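**Flindasska** is a television drama series set in a fictional harbour town of the same name. It ran for 3 series and is usually credited, mostly by its own publicity, with starting a fashion for enamelware, paper calendars and dial telephones among viewers too young to have used them.

## Background

The series was made by Distport, a small production company, from scripts by Kenta Kikuchi. It follows two families who share a stairwell. Kikuchi has given differing accounts of where the idea came from, at one time naming his grandmother's letters and at another a radio play he heard as a student. No such play has been traced.

## Claimed effects

Most of the claims go back to a single press notice, put out in December by the homeware shop Haddad. It stated that 4000 enamel kettles had been sold "because of the programme". The notice gave no figure for the year before, and the shop had cut the price of the kettle in the same month. Later articles repeated the number, in one case as the count of buyers under 40.

The Kelum street market is often named as a place where the fashion took hold. Traders there were already selling old kitchen goods before the first episode, and the market's own leaflet from that time lists nine such stalls.

A further claim, that the series brought grandparents and grandchildren closer together, rests on viewers' letters chosen by Distport. The full set has never been released.

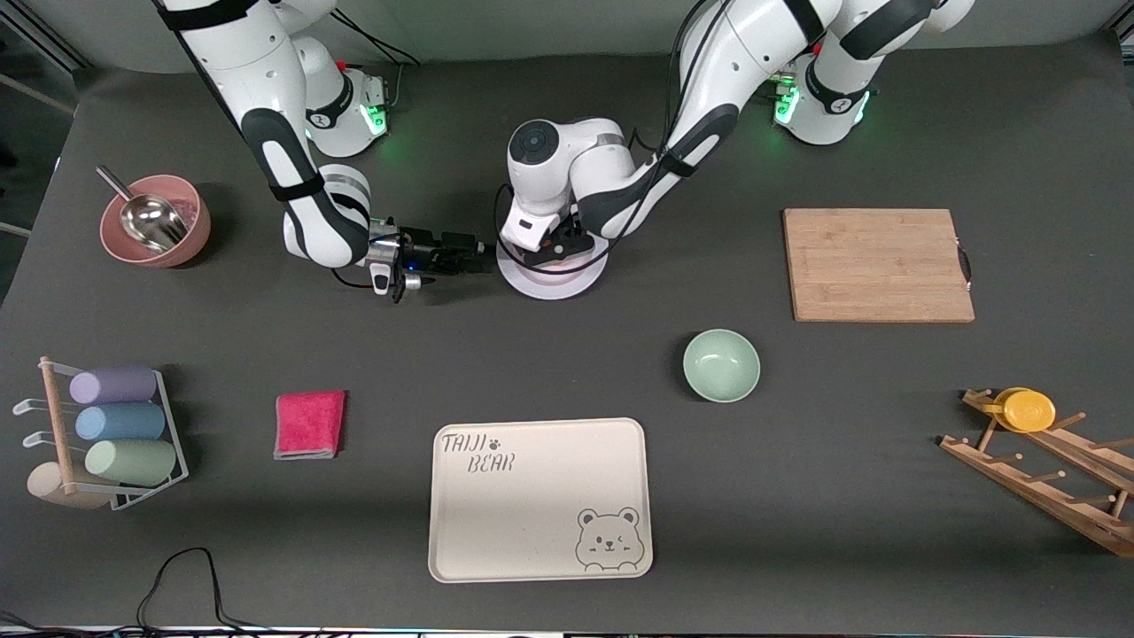
Godelieve Visser has argued that the doubters ask too much of the sales figures, and that "people bought the kettle to have something to talk about with their mothers", a motive no till receipt would record. She offers no survey in support.

## Later use of the name

Haddad sold a Flindasska range of plates and tea towels for two winters. A stage version was announced by Distport but had not opened when the company last mentioned it.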